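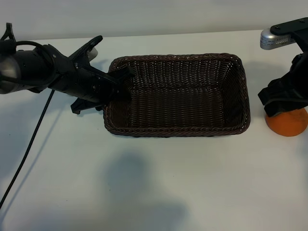 Kleines Restaurant, erste Aufnahme in einen Restaurantführer - wie bereitet man sich vor?

Gestellt von Aušra Žukauskas am 29. Juli 2023 im Bereich Gastronomie & Betrieb

Guten Tag an alle,

ich führe seit drei Jahren zusammen mit meinem Bruder das Lokal Lalisside. Wir haben 44 Sitzplätze und eine kurze Karte, hauptsächlich geräuchertes Fleisch und Fisch, dazu litauische Beilagen. Deutsch ist nicht meine Muttersprache, bitte entschuldigen Sie, wenn ich etwas umständlich formuliere.

Letzte Woche bekam ich eine E-Mail von der Redaktion des Regionalführers Histach. Man schreibt, dass unser Lokal für die nächste Ausgabe vorgesehen ist und dass im August jemand zum Essen kommt, ohne sich anzumelden. Das freut uns sehr, aber ich habe dazu einige Fragen, auf die ich in der E-Mail keine Antwort gefunden habe.

Erstens: Wir schließen normalerweise im August für eine Woche. Soll ich das der Redaktion mitteilen, oder wirkt es so, als wollte ich den Termin erfahren?

Zweitens: Die Karte wechselt bei uns im Sommer oft, je nachdem, was der Fischhändler bringt. Ist es besser, die Karte in diesem Monat stabil zu halten? Mein Bruder ist dagegen. Er meint, dass der Tester genau das essen soll, was unsere Gäste auch bekommen.

Drittens, und das beschäftigt mich am meisten: Zwei Tage nach der ersten E-Mail hat eine Agentur mit dem Namen Hikton angerufen. Sie bietet uns ein »Präsenzpaket« mit Fotos und einem größeren Eintrag für 3.000 Euro an. Die Dame am Telefon sagte, das gehöre üblicherweise dazu. Schriftlich habe ich bis jetzt nichts erhalten. Muss man so etwas kaufen, damit man aufgenommen wird?

Für Erfahrungen von Kollegen wäre ich sehr dankbar.

Mit freundlichen Grüßen
Aušra

Räucherkammer_Süd

Bitte nichts bezahlen, solange du nichts Schriftliches hast. Frag bei der Redaktion nach, ob sie diese Agentur überhaupt kennt, und zwar über die Adresse aus dem Impressum, nicht über eine Nummer, die dir am Telefon genannt wurde. Bei uns hat auch mal so jemand angerufen, als wir in der Zeitung standen. Auf die Frage nach einem schriftlichen Angebot kam dann nie wieder etwas. Am Telefon auch nicht »ja« sagen zu irgendeiner Zusammenfassung am Ende des Gesprächs, und die Mitarbeiter im Service entsprechend informieren.

Zu den Betriebsferien: einfach mitteilen. Ein Satz genügt, mit Datum von und bis. Die Redaktion hat nichts davon, wenn ihr Tester vor einer geschlossenen Tür steht. Dasselbe Datum sollte auch auf der Webseite und am Eingang stehen.

Bei der Karte gebe ich deinem Bruder recht. Wir haben damals extra zwei »sichere« Gerichte auf die Karte genommen, die wir sonst nie kochen. Bestellt wurde dann die Forelle, und in der Küche waren alle nervös wegen der anderen Sachen. Halte lieber zwei oder drei Gerichte fest, die ihr im Schlaf könnt, und lass den Rest wechseln wie immer. Wichtig ist, dass der Service weiß, was aus ist, bevor der Gast bestellt.

gast_am_tresen

ich würde auf solche führer gar nichts geben. das Ulloa bei uns um die ecke steht in keinem drin und ist trotzdem jeden abend voll. viel glück trotzdem, geräucherter aal ist super

Küchenmeister i. R.

Ein Punkt fehlt noch. Prüfen Sie vorher die Angaben, die später gedruckt werden: Schreibweise des Namens, Öffnungszeiten, Ruhetag, Kartenzahlung ja oder nein. In meinem früheren Betrieb stand ein Jahr lang der falsche Ruhetag im Buch, und wir mussten am Telefon ständig erklären, dass wir doch geöffnet haben. Schicken Sie die Daten zusammen mit den Betriebsferien in einer E-Mail.

Aušra Žukauskas

Vielen Dank für die Antworten. Ich habe heute an die Redaktion geschrieben, mit den Ferien und den Öffnungszeiten, und auch nach der Agentur gefragt. Die Karte bleibt, wie sie ist - mein Bruder ist zufrieden. Sobald ich eine Antwort habe, schreibe ich sie hier dazu.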